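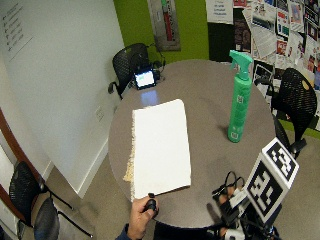
Do you need to be able to code to get anything out of a visit to a robot software lab?

You'll follow most of it without any coding. If you've ever fixed a spreadsheet where the dates came in wrong, you already know half of what these people do all day.

I asked Florencia Urrutia that exact thing by email before I drove out to the Wokar open day on 11 May 2023, and she wrote back one line: "Come, bring a jumper, the aircon is fierce." She was right about the aircon. I've wanted to see Wokar's place ever since a mate at my old job started using their playback viewer, and the open day in April got postponed, so I'd had weeks to build it up in my head. I was picturing a hangar. It's a few carpeted rooms with pinboards, mesh office chairs and a kettle, and I loved it straight away.

Florencia runs the software side and took our group through. She talks fast and draws on anything (she'd filled the back of my visitor sheet by the second room). The round grey table was where most people bunched up, naturally, and there was a green spray bottle and plenty of cable to look at, but I'd come for what happens on the other side of the cable, so I hung about near her laptop instead.

The first thing she showed us was Tamon, their recording and syncing tool. Every stream arrives with its own idea of what time it is. The cameras have one clock, the gloves and trackers have another, and if you line them up carelessly, the hand closes in the data before it closes in the video. Tamon sits in the middle, works out the offset for each stream, and draws them all as coloured bars on a timeline. She dragged one bar sideways by 100 milliseconds on purpose and replayed the clip, and you could feel that something was off well before you could say what it was. A bloke behind me said it looked like a badly dubbed film, and that's about as good a description as I can give you!
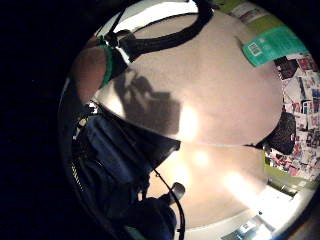 Why use a fisheye lens if it bends everything?

A wide lens keeps the hand and its surroundings in view at the same time, and the bending can be calibrated out. You measure the lens once, store the numbers, and the software uses them to turn each pixel back into a direction.

Calibration got its own room, and its own person. Ingeborg Plattner is the sort of engineer who apologises for her slides and then gives you the best talk of the day. She had a checkerboard on a stick and let a couple of us wave it about while the program collected views, with a little green grid filling in to show which parts of the lens had been covered. The corners are the hard bit. Everyone waves the board in the middle, and then the middle comes out beautifully and the edges are rubbish. My go ended with an average error of 2 pixels and she very kindly called it "a start".

She also explained the black-and-white square markers, which I'd always assumed were just fancy QR codes. They carry very little information, only an ID, and that's on purpose: big blocks can still be read from far away or at a nasty angle. The software finds the four corners, and if it knows the printed size it can work out where the marker is and how it's turned. Put different markers on the sides of a cube and there's usually one facing a camera. When there are two, it can check one against the other. Ingeborg's pet hate is the flip, where a marker seen nearly flat-on has two solutions that look almost the same and the pose hops between them. Her plot of it looked like a seismograph. The filter she wrote to calm it down carries forward the last believable pose and makes the new one argue its case (her words).

Lunch was sandwiches on a trestle and I ate too many of the egg ones. There's a decent bakery on the corner as well, if you go next year and want a proper coffee.

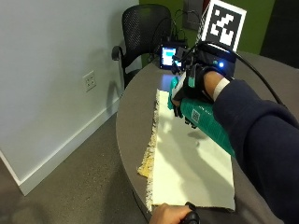 How does a planner use a recording of somebody's hand?

It treats the recording as a suggestion. The hand path gives it a rough route and the moments of contact, and then the planner works out a path that its own arm can follow without running into anything or asking a joint to go past its limit.

The planner here is called Camacho, and it got the longest slot in the afternoon. Camacho reads the aligned data out of Tamon and chops it into chunks: reaching, holding, moving along a surface, letting go. Florencia said the chopping is where they've lost the most sleep. People don't pause politely between steps. We start letting go of one thing while the other hand is already off doing something else, and the early version kept seeing one enormous step where there should have been several.

Then we watched it plan in simulation. Up on the projector was a grey arm in a grey world, with thin orange lines for every path it was trying out. She set the limit at 400 tries and it found something usable well inside that, then spent the rest of its allowance smoothing off the silly elbows. The second demo went worse. She moved the pretend table up by 5 centimetres without telling the planner, and the arm drove its fingertips clean through the tabletop, over and over, looking very confident. Big laugh from the room. She left it looping while she talked about why they check the scene against the cameras before every run, and I reckon that taught me more than the one that worked.

I asked about the control side, where the plan gets handed to motors. The answer was that planning runs slowly and control runs very quickly underneath it, and most of the bugs live in the handover. If a new plan turns up a touch late, the arm is no longer where the plan thinks it is, and you get a jerk. They blend the old and new over a short window now. I'd have liked to see the code for that but we were out of time, and somebody's kid needed the loo.

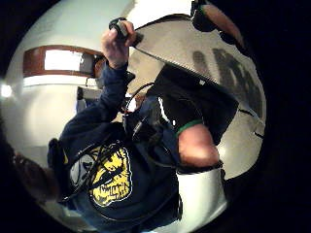

Navy hoodie, yellow print and a good few loops of black cable.

A few practical bits if you're going. Parking is round the back off the Kovden building's driveway, and the sign faces the wrong way, so go past and look over your shoulder. The talks are repeated, so skip the morning crush and catch Ingeborg's after lunch. Ask to see the Tamon error log too, as they'll scroll it for you and some of the messages are very funny. I came home with a printed marker, a sticker and the visitor sheet covered in Florencia's arrows, and I've been trying to get my old webcam calibrated at the kitchen table ever since. The corners are still rubbish.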